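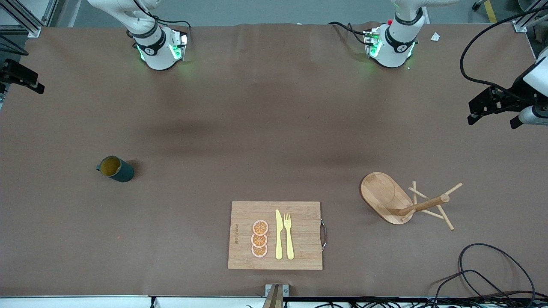 What do you ask at a robot open day when you don't know the first thing about robots? I went with how long it takes to teach one a new kitchen job, and the answer was 700 tries, give or take a bad afternoon.

So that was Wednesday at Brasitz! Unnur Kvaran showed us through (lovely, talks very fast) and there were 35 of us squashed in along the wall. I liked the green lights on the grippers — very Christmas tree. Got a bit peckish looking at the orange slices. Missed the 2 o'clock bus home, so I had a coffee and wrote this.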